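Gorra de béisbol

La gorra de béisbol es una prenda de cabeza de copa redondeada y blanda, con una visera rígida o semirrígida que sale hacia delante. Nació como parte del uniforme deportivo y pasó después a la ropa de diario, al trabajo y a la publicidad. En varios países se la llama simplemente gorra; también cachucha, jockey o visera según la zona (ver Denominaciones).

Partes

Copa. Es el cuerpo de la gorra. Suele montarse con gajos triangulares cosidos entre sí, seis en el patrón más corriente, cinco en el de frente liso. Las costuras se tapan por dentro con una cinta. Arriba, donde se juntan los gajos, va un botón forrado, aunque hay modelos sin él.

Visera. Antiguamente de cartón, hoy casi siempre de plástico flexible forrado de tela. Lleva filas de pespuntes paralelas al borde que fijan el forro al alma. Puede ser plana o curva. La curva viene de fábrica o se la da el usuario, con las manos y con paciencia.

Badana o tafilete. Banda interior que toca la frente y absorbe el sudor. Es lo primero que se ensucia.

Cierre. Tira de plástico con botones, correa de tela con hebilla, velcro o elástico. Las gorras cerradas no tienen ajuste y se venden por talla.

Ojetes. Agujeros de ventilación, bordados o metálicos. No todas los llevan.

Materiales

Algodón (sarga sobre todo), poliéster, lana, pana, mezclas. El frente puede ir reforzado con entretela para que no se hunda: se habla entonces de gorra estructurada. Sin refuerzo, la copa cae y se amolda a la cabeza. Las de malla trasera, o "trucker", combinan frente de espuma o tela con rejilla. Es frecuente que visera y copa vengan de piezas de tela distintas y envejezcan a ritmo diferente, la visera pierde antes el color porque recibe mas sol y más roce.

Bordado y adornos

El frente de la copa es el sitio habitual del emblema. Lo más usado es una inicial o un monograma, herencia de los equipos, que marcaban así su ciudad o su nombre. Los alfabetos preferidos son el de bloque, el cursivo y el gótico; este último, con remates curvos y trazos quebrados, se extendió mucho fuera del deporte. 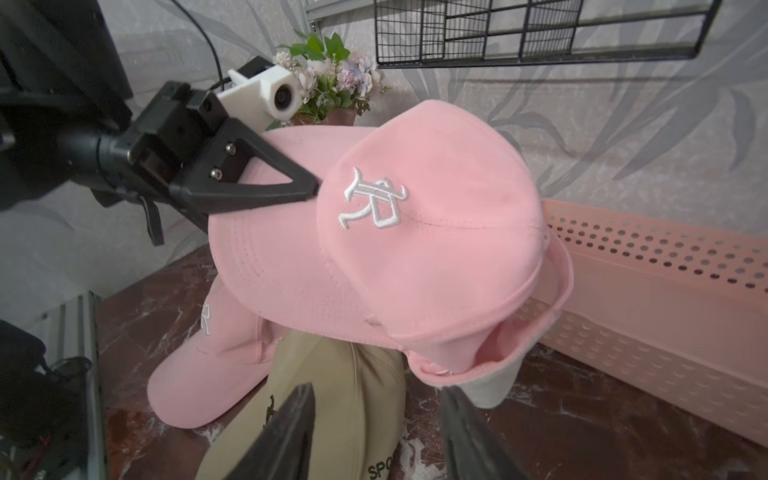

En el bordado plano el hilo queda casi a ras de la tela. En el bordado en relieve se coloca debajo una lámina de espuma que el hilo cubre por completo, y la letra sobresale. Pide trazos anchos. Las letras finas salen mal, se cortan o dejan ver la espuma. El hilo suele ser de rayón o de poliéster, el primero más brillante, el segundo aguanta mejor el lavado.

Otros métodos: parche cosido, transfer, serigrafía, aplique de fieltro. El taller Curkero, dedicado a tiradas cortas, fija el pedido mínimo de bordado en relieve en 500 unidades y usa parche para todo lo que quede por debajo.

Color

Al principio mandaban los colores de club, azul marino, rojo, negro. Los tonos pastel y los rosas llegaron con la gorra de moda, y a menudo se venden a juego de hilo blanco o en tono sobre tono. El catálogo de Bralau de junio de 2019 traía 7 rosas distintos para un mismo patrón.

Uso

Protege del sol los ojos y parte de la cara. Las orejas y la nuca no. Se lleva con la visera al frente, hacia atrás o ladeada. En interiores, en actos formales y en la mesa, muchas personas consideran correcto quitársela; la costumbre varía bastante segun el país y la edad.

Limpieza y guardado

Lavado a mano con agua fría o templada, jabón suave y cepillo blando para la badana. La lavadora deforma la copa, y si el alma de la visera es de cartón la estropea. Secar al aire sobre un cuenco o una horma, lejos de radiadores. No escurrir. El bordado se cepilla en seco, en la dirección del hilo.

Para guardarlas, en fila y encajadas una dentro de otra, o colgadas. Apiladas con peso encima la copa coge pliegues que luego cuestan de quitar (el vapor ayuda). La firma Tveit vende hormas plegables de 3 tamaños.

Denominaciones

Gorra: España y buena parte de América. Cachucha: México, Colombia. Jockey: Chile. Visera: en algunas zonas de España, aunque en otras nombra solo la pieza sin copa.

Véase también

Boina. Gorro de punto. Sombrero de ala. Colección Temberg de gorras (3,000 piezas).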